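Sorting tips from a shop where the robots now do the first pass

We took on two sorting arms at Koltdale in March, and I've been collecting tips ever since! The arms handle the plain stuff (boxed, square, one kind per bin), and the seven of us on the bench get whatever is mixed, soft or tangled. My wrists are so much happier, and I've had time to learn label setup, something I'd been asking to do for ages.

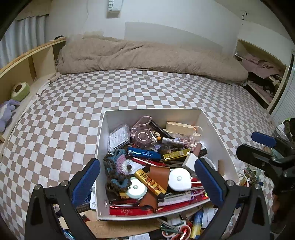
Mixed boxes are still the best training for hands and machines alike, so don't tidy them too much before a practice run. Pull the cords and straps first, then anything crocheted or knitted, and the hard things underneath come up far more easily. A box like this one, with a leather strap draped over the pile and a battery lying in among beads and packets, wants a quick look before any reaching. Batteries go straight into their own lidded tub. Round things such as tape measures do best in a shallow tray, where they can't roll under everything else.

Wipe finger pads every 149 picks. We used to wait until the end of the shift and had a lot more drops. And let the newest person on the bench choose the bin order for a day, they spot things the rest of us walk past!

Vakusach Bench Notes | Apr 17, 2026 | Contact us | Back to top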